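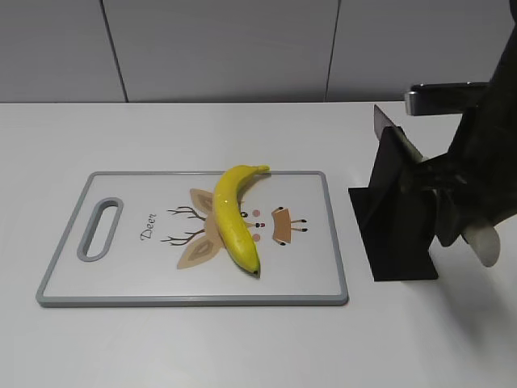

Thursday, started 9:40

Banana cutting, second week. Brijesh Kanaujia wants a yes or no on whether we can tell the Darell people that the arm "does light food prep." My answer this morning is no. Writing down why while it's fresh, so that we don't have the same argument again in December with a nicer video.

The chore as we wrote it on the whiteboard: take the knife out of the stand, bring it over the board, make one cut through a banana with the skin on, put the knife back in the stand. A five-year-old with a butter knife could do it and be bored. We picked it because it sounded easy, and I still think it was a good pick, though it makes us look bad.

**Setup**

- Black stand to the right of the board, narrow strip of table between them. Keep it narrow. When the stand sat farther out the arm came across too flat.
- Deer board, handle slot on the left. Same way around every time, please. Tuesday's runs are mixed and I can't use half of them.
- Banana crosswise on the deer, stem at the far side.
- Knife leans in the stand with the point up and to the left, handle end hanging out over the table at lower right.
- One banana per run. Yes, we eat them. Not the ones that went on the floor.

**Numbers so far**

100 runs with the new policy, same room, same lights.

- Got the knife out of the stand: 80
- Of those, made a cut I'd accept (through the skin, through the fruit, one piece on each side): 33
- Of those, knife back in the stand without a hand helping: 6

So 6 out of 100 for the whole chore. I know the slide going around says 80. That is the number for picking up a knife. If I hired someone for a kitchen and they could pick up a knife 80 times out of 100 I would not call it light food prep, I would move the knives.

**Getting the knife**

Mostly fine, better than I expected in fact. The grip closes on the knife across the stand, and when it lands toward the handle the rest goes well. When it lands too far up, the blade comes away in the fingers at a bad angle and everything after that is wasted. I've been stopping those by hand. Counted them as "got the knife" because the sheet says so, but I'd like the sheet changed. There should be a column for whether the grip is one you could cut with.

Also the pull. It wants to drag the knife toward the board before it has lifted clear, and then the stand comes along for the ride. Base plate is flat and not heavy enough. I put double-sided tape under it after run 12 and that stopped the worst of it. Brijesh says taping is cheating. My view is that people's knife blocks at home don't have tape under them either, so he's right, and we should write "taped" next to every number on the slide. He went quiet at that.

**The cut**

Where it really falls apart. The policy has learned a path and the path is all right. What it hasn't learned is pushing. It gets the blade down on the skin, the banana rolls toward the handle slot, and the arm finishes the motion in the air as if there were still fruit there. Then it goes home looking pleased.

A person puts the other hand on the banana. We have one arm. We could use a holder, but then it's a machine for cutting bananas in a holder, and you can buy those for the price of lunch. The Semwal demo had a clamp just out of the shot and I don't want to be those people.

Ripeness matters more than anyone allowed for. Slightly green ones hold still and cut clean. With the ripe ones from the weekend the skin folds under the edge and the inside comes out. I sorted the good cuts by ripeness and nearly all of them are the greener fruit. Whoever does the shopping, keep buying what you normally buy. I don't want a better score because we got picky at the store.

**Putting it back**

Hopeless. Going back into the stand needs the knife to sit in the fingers the same way it did coming out, and after a cut it never does. It twists. The arm has no idea that it twisted. It aims for the stand with the handle and hits it with the blade, or lets go early and the knife lands on the table. Two nicks in the tabletop, both mine to explain.

The few that worked, I watched again over lunch. In four of them the knife had barely touched the banana. I'm not sure I'd call that skill.

**2:15**

Oltach called about their wrist sensor. They say the twist would show up clearly and we could correct for it. Maybe. The same was said of the last sensor, and it lived in its box until Basent asked for it back. If we try it, I want ten runs with it plugged in and ignored, then ten with it used, before anyone gets excited. Told them we'd take a loan, no purchase order.

**What I'd tell someone who asks**

Can it do kitchen work? It can carry a knife a short way on a table we've set up for it. With a person standing there with a thumb on the stop button, for every single run. Timing it was depressing too. By the clock on the wall I could cut the whole bunch, wipe down the board and put everything away before it finishes its first try.

I don't think it's a dead end. The pickup was terrible in the spring and it's decent now, and I said then that it wouldn't get there, so take my gloom with some salt. But the pickup is the part that looks good on video, and I'd bet that's why it got most of the work.

**To do**

- New sheet: split grip into "has it" and "could cut with it." Add ripeness.
- Rerun with the tape off. Brijesh to do these, he asked for it.
- Try starting the return from a fixed knife angle, placed by hand, to see if the stand part works at all by itself.
- Swap the board for a plain one for one batch. I have a suspicion the policy is lining up on the deer instead of the banana. Cheap to check.
- Fill the nicks in the table.
- No visitors on cutting days until the stop button has a longer cable.

Stopped at 4:50, out of bananas.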